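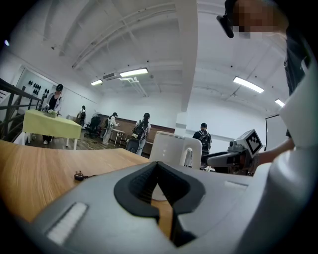 Rosis
Ticket 1211 – Wasserkocher schaltet zu früh ab – Status: in Beobachtung

Hallo zusammen und erst einmal danke, dass ihr euch so geduldig durch meine langen Beiträge lest! Es geht wieder um den weißen Kallio aus dem großen Raum in Nestitz, den wir vor allem nachmittags für den Tee brauchen. Seit dem Umräumen im December-Chaos – pardon, im Dezember natürlich – macht er Folgendes: Man füllt ihn, drückt den Schalter, das Lämpchen geht an, es rauscht ein bisschen, und dann klickt es und er ist aus, lange bevor irgendetwas kocht. Manchmal geht er beim zweiten Versuch durch, manchmal erst beim vierten.

Was ich bisher probiert habe, der Reihe nach:

Versuch 1: andere Steckdose, diesmal direkt an der Wand und ohne Verlängerung. Kein Unterschied, leider.

Versuch 2: entkalkt mit Zitronensäure, 20 Minuten stehen lassen, zweimal gespült. Der Boden ist innen jetzt wunderbar blank, und das Wasser schmeckt auch besser, aber abgeschaltet hat er trotzdem.

Versuch 3: nur halb gefüllt. Da lief er zweimal bis zum Kochen und beim dritten Mal wieder nicht.

Versuch 4: Deckel vor dem Einschalten noch einmal richtig fest zugedrückt. Damit ging es den ganzen Nachmittag gut, und ich hatte mich schon gefreut. Am nächsten Morgen dann wieder das alte Klicken.

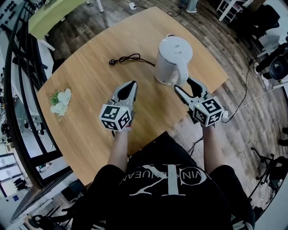
Beim Kabel bin ich inzwischen misstrauisch geworden, und zwar mehr als beim Deckel. Nach dem Teetrinken wird es immer ziemlich eng aufgewickelt, damit es in den Schrank passt, und das tut auf Dauer keiner Leitung gut. Auf dem Tisch liegt es ja auch jetzt als schwarzes Knäuel links neben dem Kocher, nur ein Strang läuft locker zu ihm hinüber. Bitte vor dem nächsten Einschalten ganz auseinanderlegen und einmal von Ende zu Ende anschauen, ob irgendwo ein Knick oder eine raue Stelle ist – aber unbedingt mit gezogenem Stecker! Wer etwas findet, schreibt es hier ins Ticket und lässt den Kocher aus.

Die Werkstatt von Triturix würde ihn sich ansehen, braucht dafür aber die Nummer vom Typenschild. Die trage ich heute Abend nach, sobald ich meine Brille dabeihabe. Bis dahin steht für den Tee der alte Topf im Schrank bereit, der braucht etwas länger, tut es aber auch.

Liebe Grüße, Rosis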